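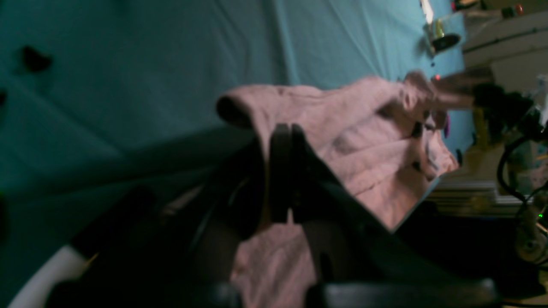
Pink cloth on a teal sheet

Home Forums Web Design Client Work Log in
3 min read

Colour pairing for a small shop site, teal and pink

alby_baxter
October 24, 2019
I'm redoing the site for Asine, a shop that sells towels and bed linen. The owner wants teal for the header and pale pink for the buttons. The old site was built on Kvaran and has 89 product pages, all with white backgrounds. My worry is that pink buttons will look switched off. Has anyone used this pairing on a live shop?

drindero
Yes, on a salon site. Pink was fine for panels but poor for buttons. People missed the "Book" link until we made it dark teal. Keep the pink behind things.

Carola S.
I don't agree. It depends on the text colour. Put very dark text on the pink and the contrast is well within the guidelines. White text on pale pink is what fails, and that's what most people try first.

drindero
Contrast of the text is one thing. The button still has to stand out from a white page, and pale pink on white barely does.

Carola S.
Then give it a border. Two pixels in the header teal would do it.

alby_baxter
I tried the border this morning. It's readable but looks a bit dated to me. The owner likes it, mind you.

pixelhob
Does the theme let you set the hover colour separately? On Atorau it didn't until the April update, and I ended up with pink on pink.

alby_baxter
It does, yes. Hover is solid teal with white text.

drindero
I'd swap them round, teal normally and pink on hover.

Carola S.
Phones don't have hover, so the pink would hardly be seen. If the owner is paying for pink she'll want to see some.

alby_baxter
Fair point. I'll mock up both and send her the links. Checkout stays teal either way.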